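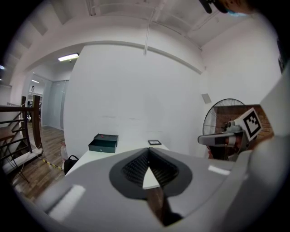

Slide 1: The white table at Vikden, green box at the left end, fan over by the brick.

Speaker notes: One Table, One Box
Chie Hosoda, Skavville Home Sorting Evening, Thursday

OPENING (leave slide 1 up)

Good evening! Wait for the chairs to stop scraping. Thank the Skavville people for the room and the very good coffee.

Say who I am: Chie, I sort things, mostly other people's, and I love it more than is probably normal. Tonight is about one table and how much work you can get out of it.

Ask for hands: who has a box at home they haven't opened since they moved in? (Always more hands than you expect. Put mine up too.)

Point to the green box on the slide, the dark one with the lid up a little. Tell them I could talk about that box all night. It has a small round emblem on the front and a lid that lifts off the base, and a lid like that is a joy, because you can set it upside down next to the box and you've got a tray.

THE ROOM

Vikden is our name for the workroom. Explain the name only if asked (it's the street plus a bad joke).

You come in by the stairs. Show the railing on the left, wooden post and black metal bars. Everything that comes into the room has been carried past that railing, so we got picky about what we carry. If a thing comes up the stairs it gets handled that same day or it goes back down with the person who brought it. Tell the Lagman sideboard story here, short version! Stop at the part where we measured the turn.

White walls, white ceiling with the beams showing, and then that stretch of red-brown brick. People always ask about the brick. I like it, it gives your eyes somewhere to go after an hour of looking at paper and buttons on a white table.

The black fan: I adore a pedestal fan, but aim it before you open anything. We once had a whole stack of recipe cards sorted by year and then we had them sorted by nothing. Pause for laugh, move on even if it doesn't come.

THE TABLE

Main part, slow down.

A long white table is the best tool I own. Small things show up on it. A dropped earring back, a stamp, a dried bean, you see it right away. On a dark wood table I lose half of that.

How we use it:

Left end is where the box sits. One box. The next one doesn't come onto the table until the first has its lid on again.

Middle is for spreading out. I want you to be generous with it, really spread, let things lie next to each other without touching.

Right side is for flat things. There's a flat one with a black edge on the slide, could be a frame, could be a tablet, you can't tell from back there and it doesn't matter. Flat things go flat, on their own, with nothing on top. I've seen so much cracked glass that came from a stack somebody meant to get back to.

Floor is for bags. There's a black one below the left end of the table, and a white plastic one against the wall. Our habit is bags off the table, always, even a clean one, even for a second. A bag on the table turns into two bags and then you're working in the space of a dinner plate.

(If time is short skip from this point to THE RED THING.)

NUMBERS FOR THE PEOPLE WHO LIKE NUMBERS

I like them too! I keep a notebook. Since January the notebook has 1758 items in it, each one picked up, looked at and put somewhere. Three questions per item:

Do I know what it is?
Do I know who wants it?
Does it have a place to go tonight?

Three yeses and it moves. Anything else goes back in the lid tray and gets one more turn at the end. Second turn is quick, roughly five minutes for a box the size of the green one.

Mention the Mendent family boxes. All the buttons in there were in old film cans, and the film was in a button tin. Everyone in the family knew this and had for years. We left it alone, it worked for them. I want the audience to hear that part: a system that looks silly from outside can be a perfectly good system.

THE RED THING

Go back to the box and the small red item up on top. Ask the room what they'd do with something small and red sitting on a box. Take a few answers.

My answer: the first thing you can reach is the first thing you decide on. Don't set it aside to "get to the real stuff." Pick it up, ask the questions, put it somewhere. You've started, and the start is the hard bit for nearly everyone I work with.

TRY IT NOW

Hand out the shoeboxes, two people to a box. Lids off and upside down. Remind them bags go on the floor (they will already be on the tables).

Walk around. Don't help too early. The back row at Lagman got stuck on loose keys and argued happily for ages, so if keys come up, let them argue.

When it gets loud, call time and ask one pair to say what's in their lid tray and why.

QUESTIONS

Likely ones:

What if I don't have a big table? A bed with a white sheet pulled tight. Same layout, left to right. Finish before bedtime or you'll sleep on the floor.

Does it have to be one box? Yes. I'll be stubborn about this one.

Labels? Pencil on masking tape. Pretty labels can come in the spring.

Can we visit Vikden? Please do, sign-up sheet is by the door. Watch the stairs if you're carrying something.

Collect the shoeboxes. Keep the lids with them this time.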